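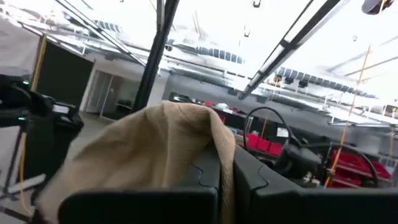

**Mavley releases version 3 of its planning software for robots that handle clothes and textiles**

*Kneževič planning tool gets cloth contact model, wrist camera perception and a new log viewer. Available to customers from March.*

Mavley, the developer of control and planning software for robot arms, announces today the release of Kneževič 3. The new version is made for work with soft goods: knitwear, towels, bed linen and other materials which change their shape each time they are touched.

Planning software for robots was for a long time written for hard parts. A metal bracket has the same shape on the table and in the gripper, so the planner can compute the whole path before the arm starts to move. With a sweater this is not possible. The fabric folds over the finger, hides its own edge from the camera, and hangs differently after every grasp. In earlier versions of Kneževič the user had to stop the arm, take a new picture and plan again from the beginning. On a long task such as folding, most of the cycle was spent on waiting.

Kneževič 3 plans in short pieces. While the arm executes one piece of the path, the next one is already being prepared from the newest camera picture. If the fabric has moved more than the limit set by the user, the prepared piece is thrown away and a new one is computed. The arm slows down during this time but it does not stop.

**Perception from the wrist**

The perception module in the new version works with cameras mounted at the wrist, close to the fingers. Such a camera sees the grasp very well, but it also sees many things that have no meaning for the task: the second arm, the beams of the cell, cables, shelves in the background, bright ceiling lights. The picture turns together with the wrist, so the floor can be on the left side in one moment and on the right side in the next.

The module uses the joint positions of the arm to know how the camera is turned, and it marks the fingers and the fabric between them separately from the background. Overexposed areas are given low weight and are not used to estimate depth. The user can see the result as a colored layer over the live picture and can correct it by hand. Corrections are saved and can be used for training on the customer's own materials.

The network delivered with the release was trained on 158 types of fabric, among them ribbed and fine knits, terry cloth, fleece and several kinds of woven cotton. Very thin transparent fabrics and black materials on a black gripper remain difficult, and Mavley does not recommend the module for them at this time.

**Control of the grip**

A new controller holds the fabric with low force and watches for slipping. It compares the motor current with the movement of the texture in the camera picture. When both signals show a slip, the fingers close a little more. When only one of them shows it, the event is written to the log and the grip stays as it is. In our tests with one signal only, the fingers closed too often and left marks on soft knits.

The controller runs at 1000 cycles per second on the usual industrial computer with a real-time kernel. No additional sensor in the finger is necessary.

**Log viewer**

The most requested function from our customers was a better way to understand why a grasp has failed. Kneževič 3 includes a log viewer in which camera pictures, joint positions, grip force and the decisions of the planner are shown on one time line. The user can stop at any point, change a parameter and let the planner compute again from there, without the robot. Two recordings can be opened side by side for comparison.

Logs are stored in an open format, and a Python package for reading them is included in the installation.

**First use at Fostano**

The textile sorting company Fostano has used a test version of the software on 2 cells with two arms each. In these cells used garments are lifted from a pile, opened, and shown to a camera for grading. According to Fostano, the time for one garment became shorter by about a third compared with the previous version, and the largest part of the saving came from planning during the movement. Fostano has decided to move its remaining cells to Kneževič 3 after the end of the test.

**Availability and upgrade**

Kneževič 3 can be downloaded by all customers with a valid maintenance contract from March. Projects made in version 2 can be opened in the new version and are converted automatically. Scripts which call the old planner directly must be changed, and a guide with the list of changed functions is part of the documentation. Version 2 will continue to receive corrections for errors for one more year, but no new functions.

A trial license with all modules and a simulated two-arm cell is available on request. Customers who want to test the perception module on their own fabrics can send samples to Mavley and will receive a written report.

**About Mavley**

Mavley develops software for control, perception and motion planning of robot arms. Its products are used in textile sorting, laundry services, packaging and research laboratories. The company works with arms and grippers from different manufacturers and does not sell its own hardware.

**Press contact**

Mavley, Press Office
Pictures and technical data sheets are sent on request.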